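Brinberg Bench Platform for Tower PC Servicing

The Brinberg is a slatted aluminium work platform for opening, stripping and refitting desktop towers. It is supplied by Brovora as a flat kit with a hex key and 30 slot nuts. Assembly takes two people around an hour. 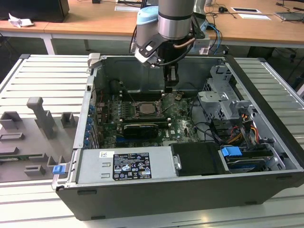
Slat spacing is fixed, and accessories bolt into the gaps at any position along the length. The platform is sized to take a full tower laid on its side with the side panel off. With the case flat, the motherboard faces up and the memory slots, graphics card and power supply can be reached from above. Space to the left of the case takes a fixture plate with raised blocks and posts. Plates are sold separately under the Skivport name.

Clearance

Allow 5 cm between the case and any fixture. Drive cages with perforated walls should be left in place while the board is being worked on, unless a cable runs beneath them.

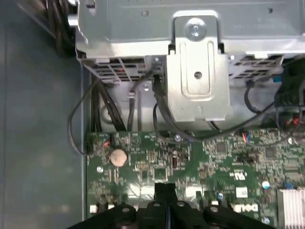
Route loose data and power leads over the side of the chassis before lifting out a card. Connectors should be released by the latch and never by the wire.

Finish

Light grey, matt. Wipe with a dry cloth. Do not use solvent on the slats. 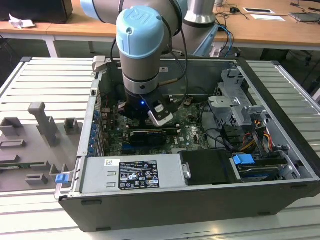
Dell motherboard in an open tower, power supply at the front.

Options

Skivport fixture plate, grey
Fajardo edge stop, set of 2
Spare slot nuts

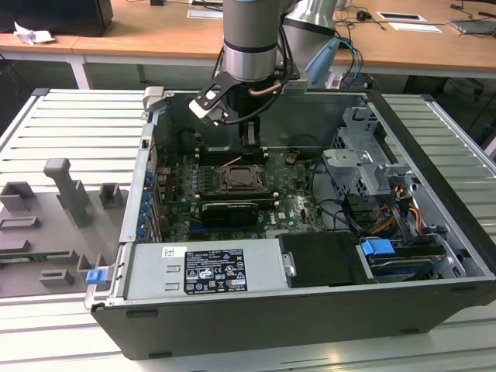

Edge stops fit either long side and are tightened with the key supplied. Guarantee: 3 years on the frame, excluding accessories. Trade enquiries to Zeeshan Rind at Brovora.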